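Workshop Notebook - Plarkville Conservation Workshop
Entry of 30/10/2026

Subject: drying trial of hide glue on oak test joints. The purpose is to establish whether the new batch from Pelupessy may be used on the Huria bookcases. Two joints were prepared at 213 grams strength and two at 325. All were clamped overnight at 70 percent relative humidity.
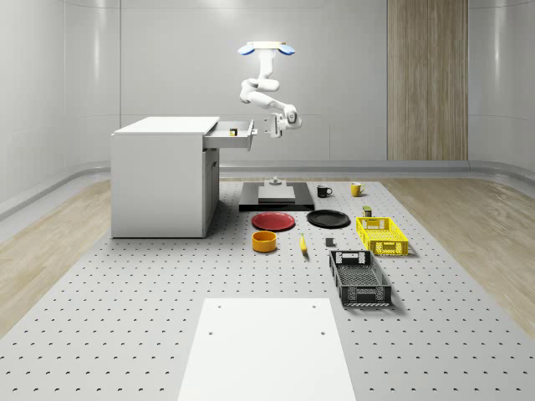

Wahyudi Sembiring remarked that the humidity was too high for a fair comparison, and that the October joints had been set in a much drier room. The remark is accepted. A second set will be prepared under the earlier conditions and labeled accordingly.

On release of the clamps, the stronger glue showed a thin, even line. One joint at the lower strength had squeezed out at the shoulder and left a gap on the inner face - the fit of the tenon may be at fault.

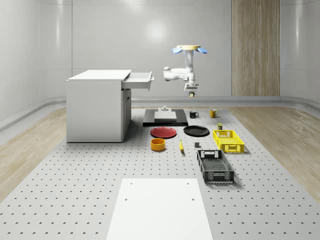 The tenon was therefore measured again and found to be slightly under size. It is to be excluded from the results. Kurniawati Gunawan has been asked to cut a replacement from the same board.

Glue remaining in the pot was discarded at close of work. Reheated glue is not to be used in this trial.
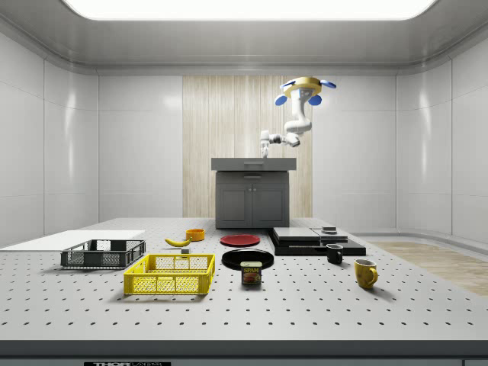

Load tests will follow once the second set has cured. Until then the Pelupessy batch is not released for use on the bookcases.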